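Blog > Home and laundry > Folding

A sheet under the laundry
2020-06-06, by Simin Dehghan

For a long time I folded clothes on the bed. It is the natural place, everybody in my family did it like this. But the bed is low and soft, and after 20 minutes I had pain in my back and the shirts did not look better than before. In May I decided to stop, and to make a real place for folding near the washing machine.

The first try was directly on the table. I did not like it. The cloth slides too easily, and when you want to make a straight line with a sleeve, the whole shirt travels with your hand. My friend Mayuree told me to put an old bed sheet under everything. She learned this when she worked in a small hotel in Jostby, where they folded more than 324 towels in one day. I was not sure, but it is a very good advice. The sheet holds the clothes a little, and it keeps them clean also.

I choose a plain color for it. With a pattern my eyes get tired, and I lose small things like socks. The sheet does not need ironing, some soft creases make no problem.
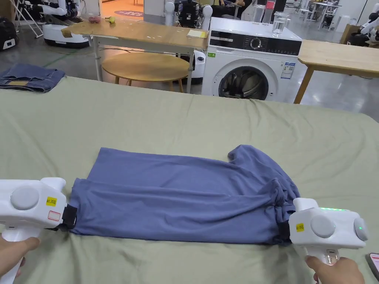 A blue-gray shirt folded the long way, with the jeans waiting on the green sheet.

My order is always the same now. Jeans go first. They are heavy and easy, and they give me courage. I fold them one leg over the other, then in half, and I put them at the far side of the sheet so they are not in my way.

Shirts are slower. I start lengthwise, to get one long band, and then I pull both ends gently. The pull is the important part. Wrinkles like to collect near the ends, exactly where you hold, so I put the shirt down again and press it flat with the palm from the middle to the outside. If a sleeve or a corner comes up, I put it back before the next fold. Later it is too late - the corner stays inside and makes a hard line.

Kianoush folds a shirt in 7 seconds with some trick from a video. I tried it two times and got a ball.

One more thing, keep a pitcher of water close. Mine has its place on top of the washer. I drink from it, and with wet fingers I can also smooth a collar that is too dry. Only do not leave it there when the machine is spinning!

Next time I want to write about fitted sheets, but first I must learn to fold them.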